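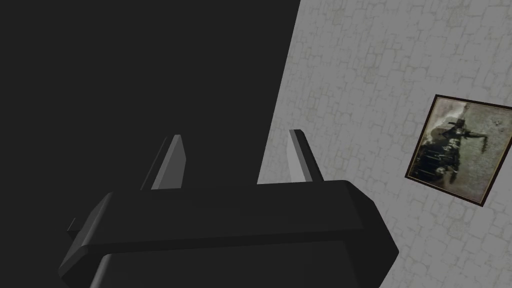 ## 4. Keeping the Wrist Honest About Where It Is

We wrote Tak, our planner, for a mobile arm that has to keep track of its own wrist while it moves around a room it has only partly mapped. I'll admit I thought the localization piece would take a week. It ate most of October, and Genowefa Ziółkowski ended up rewriting the whole thing while I was still arguing for my version.

The trouble is walls. A wrist camera spends a lot of its life looking at big flat surfaces, and our first feature matcher (the one I liked, sadly) wanted corners. Give it a dark blank panel and it had nothing to hold on to. Give it a wall texture that repeats and it was happy to lock on to the wrong patch, then report that with great confidence! Figure 3 shows a simulated wrist view with the gripper open and empty: there's a dark, featureless surface on the left, pale stone texture on the right, and one framed picture on the wall. Views like this are why we stopped treating all features alike.

What Genowefa did was give each match a weight based on how many lookalikes it has in the stored map. Stone blocks get a low weight. A picture on a wall gets a high one, even when part of it is out of view. Long straight edges go into a separate term that only constrains rotation, so a strong diagonal can fix the roll of the wrist without dragging the position estimate along with it. The gripper itself is masked out using the joint angles, which we should have done from day one (I kept finding "landmarks" on our own fingers).

We ran 1,064 rendered poses through both versions, 20 of them picked by hand by Lech Malinowski because he knew they'd be nasty. The planner asks for a new pose estimate every 200 ms, and if the weights add up to too little, it slows the arm and turns the wrist toward the nearest high-weight landmark in the map. We went back and forth on that turn. Lech wanted a full stop, and I still think he has a point for tight spaces, so it's a setting now.

**Figure 3.** Simulated wrist-camera view, gripper open, with the wrist tilted relative to the wall.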